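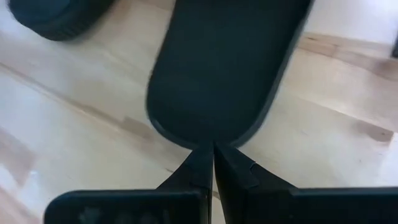 Wrist camera, fingers together over the wood.

Sun 16 August

Came in to Vallholm after lunch to finish the rule sheet for the two-arm table. I had promised it to Remo for Monday and had done very little to it all week. The building was quiet and I got through more of it than I expected.

The old sheet was one side of paper and most of it was about the emergency stop. Fair enough, but the stop is the part people remember. What goes wrong on Arura is smaller than that. Someone starts a run with an arm in a different rest position from the run before. Someone moves the plant to make room and puts it back a hand's width off. The person on the next shift carries on from there, and a week later Ksawery is going through the recordings asking why the table has changed.

So section one is now the table. Everything that stays on the table during sandal work is listed by name: the sandals, the plant, and the little shelf when the task calls for it. Anything else comes off before recording. No pens, no mugs, no tape measure. The plant sits in the lower right as seen from the fixed camera and it is not to be used as a buffer for anything that slides.

Section two is the arms. Each operator states out loud which arm they have before power goes on. I know some people find it silly. We did without it until February, when two of us each thought the other had the left one, and I would like to keep it. Speed stays at the lower setting for the first runs of any session, and it only goes up when both people agree. Hands stay outside the rails while either arm is live. If a sandal needs turning over, both arms go to rest, the operator says "rest", and the other person repeats it. Then you reach in.

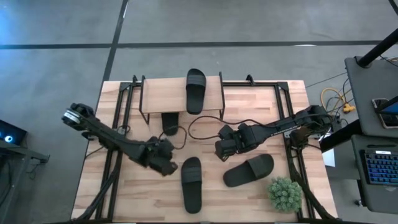

I spent a long time on the wording for cables. The old line said "keep cables tidy", which tells you nothing. It now says that before each session the operator moves each arm slowly through its full reach and watches the cable the whole way. If the cable catches on a rail, a bracket or an object, stop and re-route it. If it drops low enough to drag something along the table, the same. A loop hanging in front of the wrist camera counts as a fault too, even when nothing is touching. Ksawery wanted a figure for how much slack is allowed. I tried a few and they all fell apart once the arm was stretched out, so I have left it as the slow check.

Floor next. Power leads between the table and the desk are to be run along one side and fixed down. They are not fixed down at the moment, and I have put that on the list under my own name with a note to buy cable covers. Wheels on the desk locked before anybody sits down at it.

Section three, shared space. With two arms on one table there is a patch in the middle that either can get to, and that is where we have had our knocks. Remo's idea is a simple priority rule: whichever arm is holding something has the right of way, and the empty one backs off towards its own side. If both are holding, the left goes first. If neither is, also the left. I tried to think of a case it doesn't cover and came up with the handover, where both are meant to be in the middle at once, so handovers get a paragraph of their own.

He also wants a limit on how far a gripper may go past the table edge. I agree with him in principle. An arm out over the floor can't hurt the table but it can hurt a shin. I have written that nobody stands next to the rails on either side while the arms are live, and that a gripper outside the edge is brought back in before the next run is started. It may be too strict for free practice. We can argue about it on Monday.
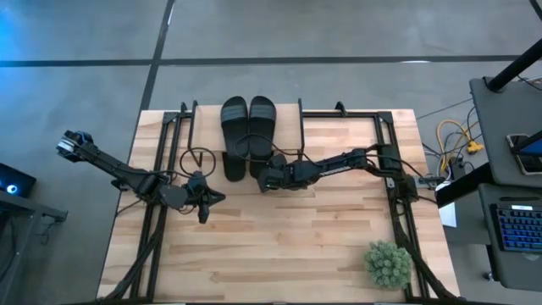
Recording rules took me to teatime. A run that goes wrong is kept and marked as failed. It is not deleted, and it is not quietly done again under the same number. I went through the sandal set in Fladine to see how well we have kept to that and there are 181 runs in it, with 2 missing from the numbering. I can't tell whether those were deleted or never saved. The new sheet asks for a line in the log either way, with initials.

"Finished" also needed a definition. Pairs together, toes the same way, straps up, nothing overhanging an edge unless the task card says so. I had been passing pairs with one sandal a bit crooked and Ksawery had been failing them, so half our labels depended on who was in that day. We settled it by message this evening. Crooked is a pass if neither sandal overlaps the other. He isn't very happy with that but he gave in.

Moroz have asked for a copy before their visit. I would sooner they had the one we use than a smartened-up version, so it goes to them after Monday with whatever Remo crosses out.

Still to do: the handover paragraph, the cable covers, print it large enough to read from the operator's chair. Take the old sheet down, or people will go on reading it. Left just before seven, both arms powered off at the wall.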